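Questions about hand and wrist strain at the packing benches go to Pirjo Karppinen, extension 838. The answers below cover the ones she gets most often. Last revised in August.

## General

### Who does this page apply to?

Everyone who works a bench shift at the Truredeo site, including temporary staff and anyone on loan from Olora. Drivers and forklift operators have a separate page.

### What counts as a strain symptom?

Numbness, tingling, aching that lasts past the end of the shift, a weak grip, or stiffness on waking. A sore spot from a single knock is a minor injury and goes in the first aid book.

### Do I have to report it if it goes away overnight?

Yes, if it comes back within the same week. Symptoms that clear overnight and return during work are the pattern the early report form was written for.

### Will a report affect my hours?

No. Hours change only if the occupational health clinic issues a written restriction. Pay stays at the normal bench rate while a restriction is in force.

## Breaks and rotation

### How long can I stay on one task?

The limit for taping, labeling and hand sorting is 4 blocks per shift, with a change of task between blocks. Folding cartons counts as taping. Scanning counts as labeling if you hold the scanner, and doesn't count if the scanner is on a stand.

### What is a micro-break?

A pause of 17 seconds or more with both hands off the work. Let go of the tape gun, drop the shoulders and open the hands. The palm can face either way, but turning it up takes the forearm out of the position most bench tasks hold it in.

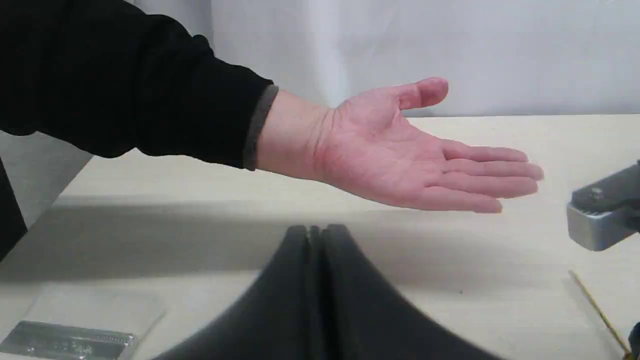 Micro-breaks aren't logged and don't come out of your break allowance. The line timer doesn't stop for them. Bench targets were lowered when rotation came in, and supervisors shouldn't ask anyone to make up the difference.

### Can I save micro-breaks and take them together?

No. One long pause doesn't replace several short ones. Scheduled breaks are for resting and eating and are counted separately.

## Stretches

### Are the stretches required?

No. They are offered at the start of the shift and take 5 minutes. You are paid for that time whether you take part or not.

### Which stretch should I start with?

The open hand. Hold the forearm level, turn the palm up, straighten the fingers and let them spread a little. Keep the wrist in line with the forearm. Hold for one slow breath, relax, repeat on the other side.
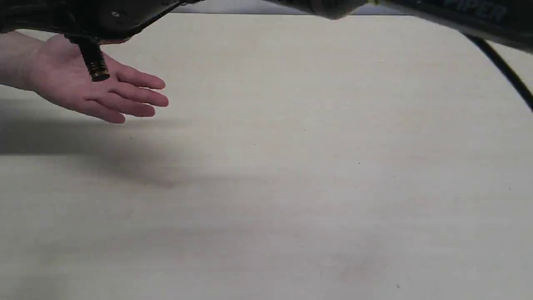
*Open hand, palm up, fingers slightly spread.*

### Should it hurt?

No. A mild pull along the inside of the forearm is normal. Sharp pain, or tingling that starts during the stretch, means stop and fill in the early report form.

### Can I do the stretches in a wrist brace?

Only if the clinic has said so. Braces from the Stelel catalog come in two stiffness grades. The firm grade isn't meant to be worn during exercise.

### Do I need to take off gloves or a jacket?

Gloves, yes. Sleeves can stay down as long as the cuff doesn't pinch when the hand opens. If it does, push it back or ask the store for a larger size.

### My fingers curl when I relax. Is that a problem?

No. A relaxed hand rests with some bend in the fingers. Don't force them flat between holds.

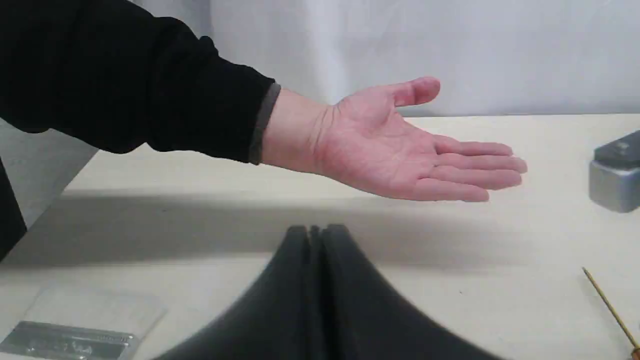
*Palm-up position, fingers together and slightly curved.*

## Equipment

### How do I get my bench height changed?

The benches in the Maillard hall are adjustable. Use the crank on the left leg and set the surface just below elbow height for light items, lower for heavy ones. Fixed benches need a work order from Elias Salameh, who usually schedules them for Friday.

### Can I bring my own tape gun?

No. Personal tools aren't covered by the inspection schedule. If the standard handle is too wide for your hand, ask for the narrow one. Both take the same roll.

### Is a padded mat useful?

It helps with pressure from the bench edge. It does nothing for strain caused by grip force or repetition, so it doesn't extend the block limit.

## Reporting

### Where is the early report form?

On the intranet under Bench Safety, and on paper in the tray outside the supervisors' office. Both versions go to the same place. Fill in one.

### What if my supervisor is out?

Send the form to Pirjo Karppinen directly. No supervisor signature is needed for an early report.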